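Langlois Two-Tier Display Shelf, Yellow: Review

Bought in May for artificial plants. It replaced a single-level riser that took up the same footprint and held half as much. I have no connection with the seller.

Construction

The unit consists of two side panels with rounded, arched tops, an upper board and a lower board. Side panels are yellow, the upper board is a peach pink and the lower board is bright blue. The listing offers a plain white version at the same price. Faustine Rolland has that one in her office and reports the same fit and the same hardware.

Assembly took 14 minutes with a hand screwdriver. The instruction sheet is one page, drawings only, and step three shows the upper board upside down. Follow the drilled holes and ignore the drawing. Fasteners pulled up evenly and none of the holes had to be reopened. One side panel had a rough spot at the base, which I took down with fine sandpaper — a minute of work, but it should have been caught at the factory.

Stability

On a hard, flat floor the shelf does not rock. Pushed sideways at the top of the arch it flexes slightly and returns. I would place it against a wall in any case, as the base is shallow relative to the height. There is no anti-tip bracket in the box and no pre-drilled hole for one.

Use with artificial plants

Pots on the upper board are easy to reach from the front. The arched sides keep the outermost pots from sliding off the ends, but there is no lip along the front edge, and a pot placed too far forward will go over if bumped.
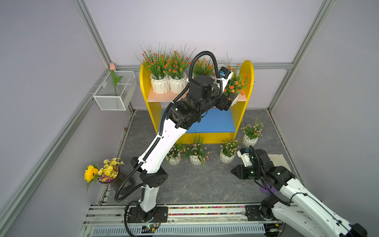 Small pots suit it best. Faceted ones have flat bases and stay where they are set; a narrow, light pot under a full head of artificial flowers is top-heavy on any shelf, and a spoonful of gravel in the bottom corrects it. Tall foliage belongs on the upper board, where nothing limits the height. The lower board has a fixed clearance and crushes long leaves, so I keep it for low items. The board positions cannot be changed.

Orange flowers read well against the yellow. Red ones did not, at least under my lighting, and went to another room.

Finish and cleaning

Dust shows on the blue board first. A dry cloth removes it. A damp cloth left no marks on any of the three colors. After 53 days there is no visible fading, though the shelf gets no direct sun. One pot has left a faint scuff on the peach board where it was dragged — lift them, or fit felt pads.

Compared with the Undell

The Undell riser I used before is heavier and better finished at the edges, and it comes with felt feet. It also has only one level and costs more. For real plants I would still choose the Undell, as I have not tested the Langlois boards with standing water and the instruction sheet says nothing on the subject.

Verdict

Recommended for light decorative use. Points off for the missing bracket, the fixed boards and the drawing in step three. The spare fasteners are in a bag taped under the lower board, so check there before discarding the carton.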